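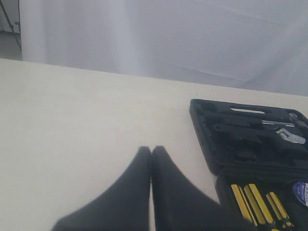
Clifford Gagnon reckons I'm too hard on the paperless people, and that if I gave scanning a fair shot for one winter I'd never buy another file folder. He wrote me a long email to that effect after my last post. He has scanned everything he owns, down to the warranty on a toaster, and he says it changed his life.

4 min read

I gave it the winter. I started in November and quit in March, and I'm not convinced.

The pitch goes like this. You feed your papers into an app (I used Jarnivell, on Clifford's advice), it reads them, names them, sorts them, and you throw the originals out. Then whenever you need something you type a word or two and up it comes. The sign-up page says it will "find anything in seconds." I wrote that on a sticky note so I could check it later.

By the end I had 391 documents in there. Of those, 62 had been filed under the wrong name. My water bills went in as letters from my dentist. A property tax notice came out labeled "Recipe." Fine, software makes mistakes, and so did my old system, which was a drawer. But the drawer never told me it had everything under control.

We use cookies to remember your preferences. Accept | Manage settings

What bothers me more is the claim about time. Everybody who sells this stuff talks about the minutes you save looking for things. How often do you look for things? I kept track, and over the whole winter I needed an old piece of paper four times. Two of those were the same piece of paper. Against that I spent most of my evenings in January pulling staples.

Ravinder Petrenko, who got me into this argument in the first place, says I should have scanned only the important stuff. Okay, but which stuff is that? If I knew which papers I'd need in six years, I could put those few in an envelope and skip the app altogether. I asked him this and he changed the subject to Grimis, the other app, the one he likes better. I tried the free version. It let me store ten pages and then asked for a credit card.

And there's the shredding. I did shred some of it, early on, when I was still feeling hopeful. In February the county office wanted the original of a form, with the ink signature, and a printout of my nice clean scan got handed back to me across the counter. Replacing it took three weeks and two trips to Vudside – parking extra both times.

I'll give Clifford this much: searching old letters by a person's name is pleasant, and I read a few I'd forgotten. I may keep doing the letters. The bills are back in the drawer, oldest at the bottom, and I canceled Jarnivell before it could renew. It wants me to fill out a survey on why I left.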